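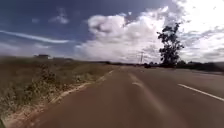 Setting up automated route inspection: a guide for depot supervisors and road inspectors

Applies to: Tisadbridge rural roads depot
Prepared by: Fadwa Zerouali, highways systems
Last revised: October

This page explains how to move a rural route from driven visual inspection to automated inspection using the Pronus survey vehicle and the Nuchit review desk. It also sets out which duties pass to the software and which stay with the inspector. Read all of it before you convert your first route.

Before you start

You need:
A Pronus login with route editor rights
The current defect list for the route, exported from the old logbook
An inspector who has driven the route within the past year
A booked slot at the Taller workshop for the calibration check

Do not convert a route that has open roadworks on it. Wait until the works are signed off and the lane markings are back in place.

Step 1. Define the route

Open Pronus and choose New route. Enter the start and end points, then split the route into sections. Place a break wherever the surface type, the speed limit or the verge changes. Long straight lengths through open country can stay as one section. The system covers 49 routes at present, and each has its own section table — do not copy a table from a neighbouring route.

Step 2. Set the feature classes

For each section, tick the features the vehicle should record. On unlit rural roads the usual set is:
Carriageway surface
Centre line
Edge line
Shoulder
Verge growth
Roadside trees and poles

Centre line and edge line are graded separately. They wear at different rates, and a single grade for both hides a faded centre line behind a good edge line.

Step 3. Set the confidence threshold

The default is 75. A finding that scores at or above this goes straight into the draft defect list. A finding below it goes to the review desk. Leave the default alone for the first six runs. Lowering it reduces the review queue but lets more false defects through to the repair crews, who then lose time on site.

Step 4. Run the baseline

The first run must be made in daylight on a dry surface, with the route's usual inspector on board. The inspector does not log defects during the run. Their task is to note anything the vehicle passes without recording, particularly soft shoulders and overhanging growth.

Step 5. Review the findings

In Nuchit, open the queue and work through it by section. Accept, reject or regrade each finding. Regrading needs a short written reason. The first full baseline produced 3570 findings, most of them duplicates of the same surface patch, so use Merge before you grade anything.

What changes for staff

Inspectors spend less of the week driving and more of it at the review desk. Desk sessions are limited to two hours, followed by a break or other work. Site visits continue for drainage, structures and any complaint from the public.

The inspector's signature is still required on every defect list. Pronus cannot issue a repair order by itself, and supervisors must not sign on an inspector's behalf.

Review figures are not used to rate individual staff. Rejection rates are reported by route only.

Common faults

Edge line reported missing: check for dust or grit on the shoulder side before you accept.
Shadow graded as a crack: reject it and add the tag "shadow".
Section skipped: usually a break point set off the carriageway. Correct it in the section table and rerun that section only.

Calibration faults go to Taller, with the run number and the section name in the subject line.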